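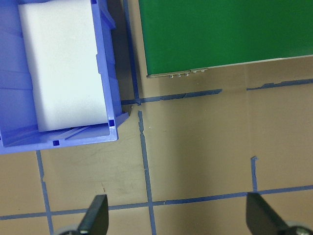 The December moths are out, and early by Zovdale standards! I had two on the wall under the porch light when I came in last night, and another in the trap this morning, sulking under the bottom egg box with its furry brown trousers on. Sorry I've been quiet, I did mean to answer Iqra's message days ago and then my mum's boiler went and that was the week gone. Anyway, Iqra, you asked what to carry the pots in if you're walking up from the road, and the answer is a stiff blue plastic bin with a big block of white foam in it, same sort of thing as at the top of this message. Cut holes in the foam to fit your pots, push them in snug and they don't rattle about. I used a carrier bag for years and I'm ashamed to think of the headaches I gave those poor moths.

Iqra Chaudhry wrote:

> Hello all, I'm quite new so please be kind. I've got an 8 watt actinic
> trap (a second-hand Sawatzky, the one with the folding sides) and I've
> been running it on the patio since April. It was brilliant all summer
> and now I'm lucky if I get anything at all. On Tuesday I had one moth
> and a crane fly. Is it worth carrying on through the winter or do
> people pack up? Also Tariq said at the last meet that there's more at
> the Seren end of the wood than in the gardens at this time of year. Is
> that right, and is it all right to just go up there with a trap? And
> what do you carry your pots in? Mine fell all over the path.
>
> Also, what's the difference between a November moth and a pale November
> moth? The Plestia app says one and my book says the other.
>
> Iqra

Right, in no sort of order.

Don't pack up. Please don't! Everybody's records fall off a cliff after the clocks go back, and some of that is the moths but a lot of it is us, sat indoors with the telly on. I've had blank nights in November and I've had nights with feathered thorns all over the outside of the trap and none in it. They do that. Check the wall, check the fence, check the grass for a good couple of strides all round, and look at the underside of anything pale that you've left out. I once found a sprawler on a tea towel. If it's clear and still and you can see your breath, stay in, but if it's mild and cloudy with a bit of drizzle then get that trap out, even if it's a work night and you don't fancy it.

An actinic is fine, by the way. You'll read people on the internet saying you need a great blazing mercury bulb or there's no point, and it's true they pull in more, but you've got neighbours and I expect you'd like to keep them. Danish ran nothing but a little actinic for years and his garden list puts mine to shame.

As for Seren, yes, Tariq's right, though it pains me to put that in writing. It's the oaks that do it, and the ivy on the old wall. The top end of the wood is nearly 600 feet up and catches all the weather, so I wouldn't bother with it until spring, but the bottom corner by the stream is lovely and sheltered. You do have to ask first. It's the farm's land from the second gate onwards, and Naveed Mengal has the phone number (he's Tariq's brother, if you haven't met him, and much easier to get hold of). They've never said no to us, they just like to know who's wandering about with a light.
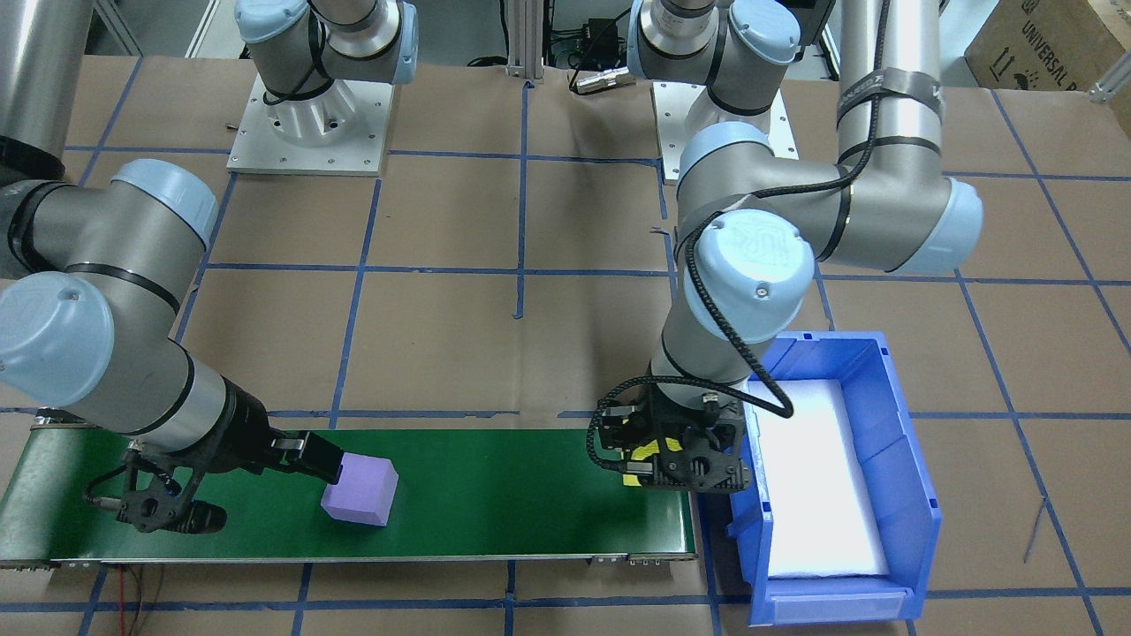
The other thing to do up there is forget the trap altogether and take a torch to the ivy. I know it's mostly gone over now, but there's usually some late flower on the north side of the wall, and on a mild night you'll find chestnuts and satellites sitting on it with their eyes glowing orange like little brake lights. You don't need to catch them. Just walk along slowly, look, and try not to breathe on the ones you want to photograph, as they drop straight off and then you're on your hands and knees in nettles. Go an hour or two after dark. I've been later and it was mainly slugs.

Sugaring I can take or leave. Benedito swears by it and has a recipe with black treacle and brown ale that he boils up in his garage, and he'll tell you all about it if you stand still long enough. I tried it on the fence posts last autumn and got one very drunk angle shades and a lot of woodlice. Maybe my ale was off.

Now, November moths. Oh dear. Don't believe the app on this one, and don't believe the book either if it's just going by a picture. There's the November moth, the pale November moth, the autumnal moth and the small autumnal moth, and most of the time you can't split them safely from the wings. People who know what they're doing look at the undercarriage with a hand lens or a microscope, and I don't, so mine all go down as "November moth agg." and I sleep perfectly well. Plestia does let you pick the aggregate, it's just hidden: tap the name, then scroll right to the bottom of the list of lookalikes. If you've already put some in as the full species, go back and change them or you'll get a polite note from Danish, and then a slightly less polite one.

A few bits I've learned the hard way:

Put your egg boxes in before dusk and don't fiddle with them after. Every time you lift the lid for a peek something gets out.

Get up early, even in winter. The robins in our garden know precisely what the trap is for and they're there before the kettle's on. I drape an old net curtain over the outside now and it's helped.

Let them go somewhere with a bit of cover, well away from where you trapped, and if you can bear it have a night off in between so you're not catching the same tired moth three times running.

Write down the blank nights too! I only started doing that a few years back and I wish I'd done it from the start, because a gap in the notebook could be no moths or could be me on holiday and I can't tell which.

My own total for the year stands at 70 kinds of macro in the garden, which isn't much to shout about for some of you but it's my best yet. I'm still missing a merveille du jour. Tariq had one on his bathroom window, naturally, and sent me the photo at breakfast time with no message at all. I'll get one next year if I have to sleep in the oaks.

If anybody fancies the Seren wall with me on the next mild evening, shout, and I'll ring Naveed and sort it with the farm. It's wellies from the gate down, and bring a spare torch if you've got one as mine's on its way out. Iqra, you can come in our car if you don't mind sitting next to the dog.

Last night's list, Sat 2 November, garden, actinic plus porch wall: December moth, feathered thorn, red-green carpet, November moth agg., and a tiny brown thing that went up the curtain and hasn't been seen since.

Shares 2
Comments 8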